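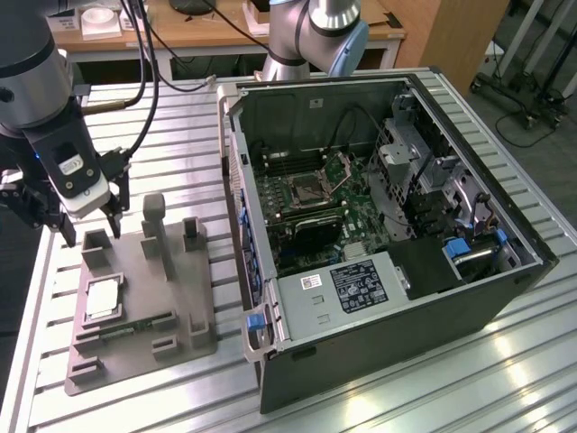

One student wrote at the end of last week's sheet that the order quantity formula "assumes you already know the demand, so why bother with it?" Another asked whether any shop really uses it. Both points are fair, and these notes start with them.

Week 6: Holding stock

The formula does assume a known, steady demand. Few businesses have that. It is still worth learning because the answer does not change much when the demand figure is wrong. If your forecast is off by a fifth, the cost of ordering the "wrong" amount is usually small compared with the cost of having no ordering rule. Try this with your own numbers before the seminar.

Terms you need

Cycle stock: the part of your inventory that gets used up and replaced with each order. On average it is half the order size.

Safety stock: extra units held in case demand runs high or a delivery runs late.

Lead time: the time between placing an order and having the goods ready to use. Students often stop the clock when the truck arrives. Receiving, checking and putting away all count.

Holding cost: what it costs to keep one unit for a year. Include rent, insurance, spoilage and the money tied up. The last of these is often the largest and the one most often left out.

Ordering cost: what it costs to place and receive one order, whatever its size.

The Plesgate case

Read the case before class. Plesgate sells replacement parts for small appliances out of one warehouse. It sold 3,544 units of its main part last year and buys them all from one supplier, Jastex. The lead time is 30 days.

The company used to order whenever the shelf looked low. This gave it two long stockouts and, later in the same year, a pile of 943 units that took months to clear. The case asks you to set a reorder point and defend it.

Start with demand during the lead time. Divide yearly sales by 365 and multiply by 30. You should get 291 units. A reorder point of 291 with no safety stock means Plesgate would run out in close to half of its order cycles, if demand is as likely to be above the average as below it. How much to add depends on how uneven sales are and on what a stockout costs. The case gives monthly sales in Table 2. Note the jump in August.

Common mistakes

Using yearly demand with a monthly holding cost. Keep the time units the same all the way through.

Treating the warehouse rent as a holding cost when it would be paid anyway. If the space has no other use, a few more boxes in it cost nothing extra in rent – though the money tied up still counts.

Adding safety stock to the order size. It belongs in the reorder point.

For the seminar

Work in groups of 3. Each group should bring one page with a reorder point, an order size and the assumptions behind both. Groups assigned the Plarkness version have the same sales but a second supplier, Cortés, with a shorter lead time and a higher price. Show the total yearly cost with each supplier, and say at what price difference you would switch.

Bring a calculator. Spreadsheets are fine for the written work.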